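Kandstead » Jobs » Office Move Coordinator, Sasmont

Hi, I'm Marjan Safavi and I run operations at Kandstead. We do payment processing for small shops and restaurants, and we're opening a second office this December, over in Sasmont. I need somebody to help me get it up and running, and then stick around to keep it that way.

We signed the lease on 2,656 square feet on the second floor of the Kurek Building, two blocks from the train station. It has big windows, a decent kitchen, and an elevator that takes its time. Our main office in Piltum stays right where it is, so this is all extra space — the merchant support team is moving over first, and the sales folks come after that.

What you'd be doing: working with the landlord and the phone and internet people, ordering furniture, sorting out badges and parking, and answering a whole lot of "where do I sit?" emails (I get them already!). Once we're open, you'd run the front desk and the office budget, set up visits from clients, and help new hires through their first week. You'd report to me, and I'm in Sasmont two days a week.

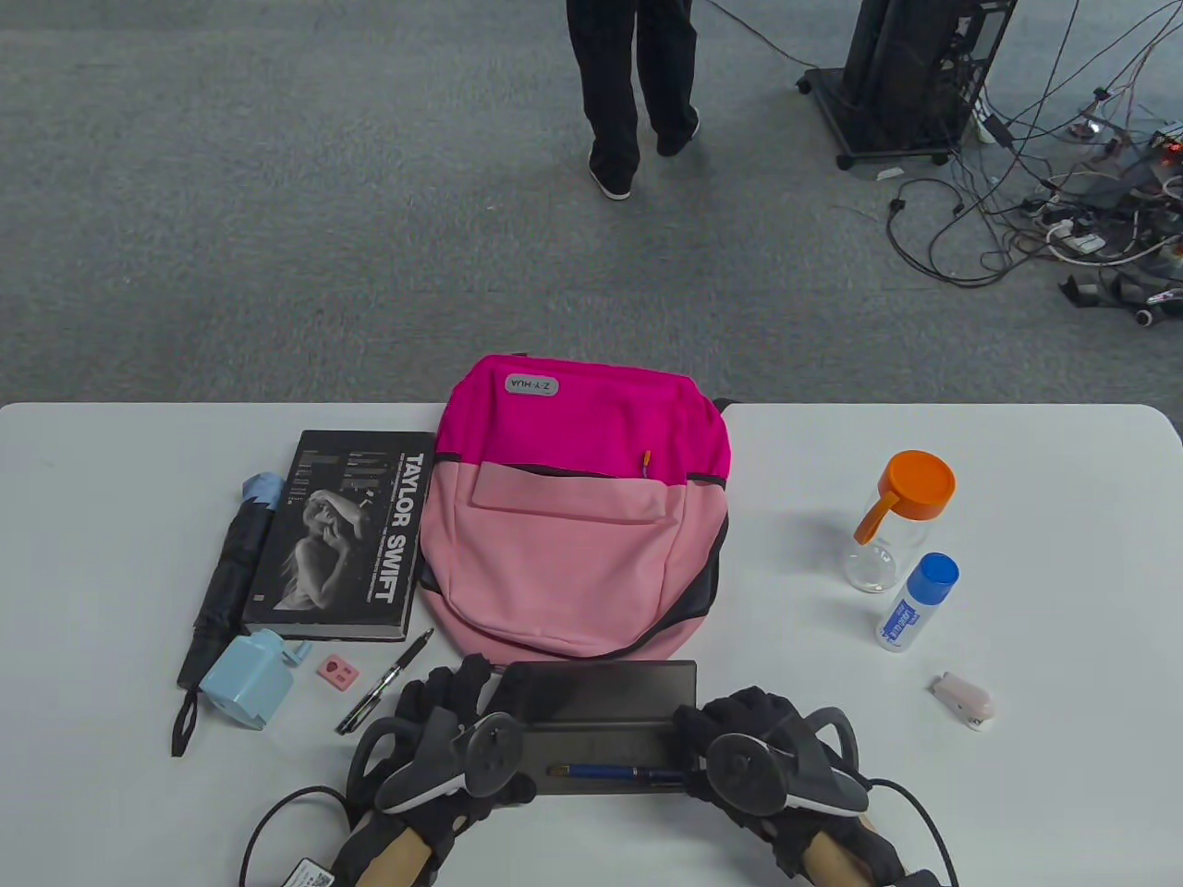 Pink backpack on a white table.

I'd love it if you've worked in an office manager or facilities job before, but I'm not stuck on titles. If you ran a busy dental practice or a school front office, you've done most of this. You should be fine with spreadsheets and okay calling a vendor for the third time in one day. Banking or payments experience is nice to have and we'll teach you the parts you need.

It's a full-time job, on site, with health and dental from day one and 18 days of paid time off. There's a $2,000 signing bonus, and we'll chip in up to $3,000 for moving costs if you're coming from out of the area. Pay depends on experience and I'll tell you the range on our first call — ask me if I forget.

To apply, send a resume and a few lines about an office you liked working in (or one you didn't) through the form on this page. Stojan Ionescu in HR reads everything first and passes it on to me. We do one phone call and one visit, and we pay for your train ticket.

Posted 25 June 2025. Open until filled.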